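Gripper Technician (Setup, Care and Repair), Skollside Workshop

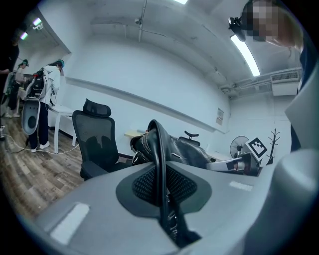 Gripper close up, holding a black leather piece with white stitching and a small buckle.

Do you like taking things apart and getting them back together so they run better than before? We have a job for you!

Drimilberg is hiring a technician to look after the Nadetti, our hand-held gripper. People carry it and use it to pick up everyday objects, and the recordings are used to teach robot arms to do the same. When a finger drags or a pad lifts at one corner, the whole day's work gets worse, so this position matters a great deal to us. You'd be the person who knows each unit by its sound (after a month or two you really will).

What you'll be doing

Mornings start at 8:30 with the bench check. You open and close every gripper through its full travel, look over the fingers for nicks, check the mesh insert for tears, and press down the pads on the housing. Then it's on to calibration against the marker board, and the units go out to the people using them.

The rest of the day is repair and tuning. Some of it is quick, like swapping a finger or reseating a cable. Some of it is a proper hunt! We had a unit in February that lost its zero position every afternoon, and finding the worn screw behind it took two of us most of a week. If that sounds like fun to you, please keep reading.

Each gripper gets a full strip-down after 2,000 grasps. You'll clean the linkage, replace the finger pivots, check the housing for cracks around the screw posts, and write up what you found in Parsa, our service log. We care about those notes a lot. The last three design changes to the finger all came out of them.

You'll also help choose test objects. Soft, folded and shiny things are the hardest on the fingers, and leather goods with straps and buckles are a favorite of ours for finding grip problems early.

What we'd like you to bring

Hands-on repair experience of any kind: bikes, cameras, sewing machines, printers, medical gear
Comfort with small screws, small springs and a torque driver
Basic soldering and the patience to trace a bad cable
Clear, plain written notes
Enough command line to start a calibration script and read what it tells you

Experience with robots is welcome but you can learn that part here. We pair every new technician with an experienced one for the first 5 weeks.

Hours and pay

30 hours a week, with the option to go full time after your first season. Paid hourly, with paid training, tool allowance and parking behind the building. There are 7 of us on the hardware side, and lunch tends to be loud.

How to apply

Send a resume and a short note about something you repaired, what was wrong with it and how you found out. Photos are great if you have them, and we love hearing about the repairs that fought back. Use the form on the Drimilberg jobs page and choose "Skollside, gripper technician." Applications are read as they come in, and we reply to everyone.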